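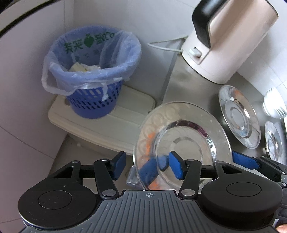 Lists > Displacement History > Archive > Camp records

Posted Nov 16, 2021 by the list moderator

On the Havberg camp registers, a member wrote:

> The summary gives 2,595 people at Havberg by the end of September. The
> ration book for the same month has 1,785. Which one should be cited?
> And does either count include the families moved on to Lutbridge?

Cite both, with the source named each time. They measure different things. The higher number is a running total of arrivals and was never reduced when people left. The ration book lists those who drew food that month, so it drops anyone housed in town.

The Lutbridge transfers account for 915 names. They are in the arrivals total and absent from the ration book. Subtracting them leaves 1,680, still short of the ration figure by more than 100. My reading is that some families kept their Havberg cards after the move - the Patow clerk complains of this twice in his letters.

The Nair transcription skips the back pages of the second register, where late entries were written upside down. Please check the film copy before using any household counts from it.

2 replies | 0 shares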